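List archive — Previous by thread — Next by thread — Date index — Author index

From: Mbali Hendricks
To: Stilside Building Members
Date: 2025-05-27
Subject: Re: Shared kitchen counters, care and booking rules

Dear members,

Thank you to those who wrote in after the last notice. The office has received several questions on the same point, and I am answering them on the list so that all tenants have the same information.

Trygve Westerberg wrote:

> The notice says that the counters on the second floor are to be
> resealed in July, and that the kitchen will be closed while the
> work is done. Our office at Govlow has a standing booking for
> that kitchen. Are we expected to move to another floor, or will
> the booking be canceled and the fee returned? I would also like
> to know which cleaning products are allowed. The card above the
> sink and the member handbook do not agree.

On the first question: standing bookings will be moved, not canceled. The second-floor kitchen will be closed for 4 working days. Bookings that fall on those days will be placed in the Predville wing, in room 28, at the same hour and at no added charge. Members who do not wish to use room 28 may ask for a refund by writing to Kerstin Engström before the end of June. Refunds will be credited to the next invoice.

On the second question: the handbook is correct and the card is out of date. Please follow section 61 of the handbook, which reads in part:

 Stone surfaces are to be washed with warm water and a mild dish
 soap, and dried with a soft cloth. Vinegar, lemon juice, bleach
 and scouring powder are not to be used on stone at any time.

The card will be replaced before the kitchen reopens. Until then, members are asked to disregard it.

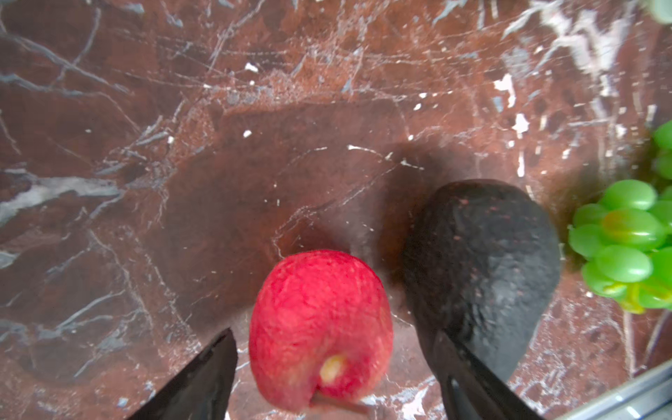
The cost of the work has also been raised. The contractor, Strömberg, has quoted 2998 for the resealing, including labor and materials. The amount will be met from the building maintenance fund and will not appear on member invoices. A copy of the quote is held at the front desk and may be read there during office hours.

Two smaller matters. Cupboards in the second-floor kitchen must be emptied by the evening before the closure — this includes dry goods and any personal dishes. Items left behind will be boxed and kept at the front desk until the end of July. The refrigerator will stay on, but it cannot be reached during the work, so please remove anything that will spoil.

Benoît Renaud will be the contact for access during the closure. Questions about room 28 should go to Ebbe Nordin, who keeps the calendar for that wing. Please reply to the list only if your question concerns all members.

Mbali Hendricks
Member Services, Stilside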